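**Ticket: yellow cabinet, top panels don't sit level / missing parts from the fittings kit**
Opened by: Toshiko Honda
Opened: 10 Jul 2018
Status: open, waiting on Clunov

Hi all! Starting a fresh ticket for this because the old one from June turned into a discussion of desk chairs and I couldn't find anything in it anymore.

The short version is that the yellow cabinet in the Ebihara room (the Jundetti one, not the gray thing by the window) has a top in two panels, and the left panel sits a hair higher than the right one. You can feel it if you run your hand over the seam. A pen laid across it rocks. I know that sounds fussy, but we do the unpacking and sorting on that top, and small stuff catches on the ridge every single time.

**What I've tried so far**

First I took everything heavy off and left it overnight, thinking the panel might just settle. No change at all. Then I checked the floor, which is carpet all the way through, so I slid a piece of stiff card under the front corner. That made the whole cabinet lean a little and did nothing for the seam, so I pulled the card out again. Please don't put it back, I've seen it creeping in there twice now!

Next I backed off the screws under the left panel by half a turn and pushed down while tightening them. That worked for maybe an hour. By the time I came back from lunch the ridge was back, and I said a word I won't type here. I also swapped 2 of the screws for slightly shorter ones from the Ukero drawer (labeled, they're in the little bag taped inside the door), in case the originals were bottoming out. Same result.

So my guess is the bracket under the seam. Clunov support think so too, going by their last email. They asked for the number stamped on it, and I sent that, and then they asked for it again, and I sent it again.

**Stuff on the shelf**

Separate issue, same cabinet. While I had my head down there I lined up the small things on the yellow shelf in pairs, because they had all been rolling around together and I kept picking up the wrong one. White pucks with the white pucks, gray knobs with the gray knobs, and the little black boxes side by side. It has made life so much easier that I'd love it if we all kept it that way (please!). If you borrow one, put it back next to its twin.

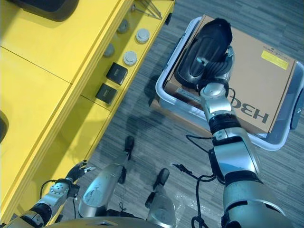 *Yellow cabinet with the shelf sorted into pairs, and the crate with the H3C box next to it.*

The crate is the other thing I wanted to bring up. I've been keeping the H3C carton inside the white plastic crate on the carpet beside the cabinet, and I like it there, I can reach down and up again without walking anywhere. But the cleaning crew have asked for a clear strip along the cabinet, and if Clunov do send someone out, that person will need to get at the panel from the front. My suggestion is that we move the crate over to the wall, carton and all, on the day of the visit and then bring it straight back. Any objections, write them in here and don't email me, I lose emails.

**Update, same afternoon**

Clunov called. They'll ship a replacement bracket, and they say it's a 19 mm one, where I had measured something closer to 9 with the little ruler. I've asked them to double-check before they send it, as I really don't want a repeat of the hinge business. The part is covered, so there's no charge to us.

**Still to do**

- Wait for Clunov to confirm the bracket size
- Measure again with a proper caliper (does anyone have one? I think Ukero took ours)
- Put felt under the panel edge for now if the rocking gets worse
- Leave the shelf pairs alone

I'll add a note here when the parcel turns up.

Toshiko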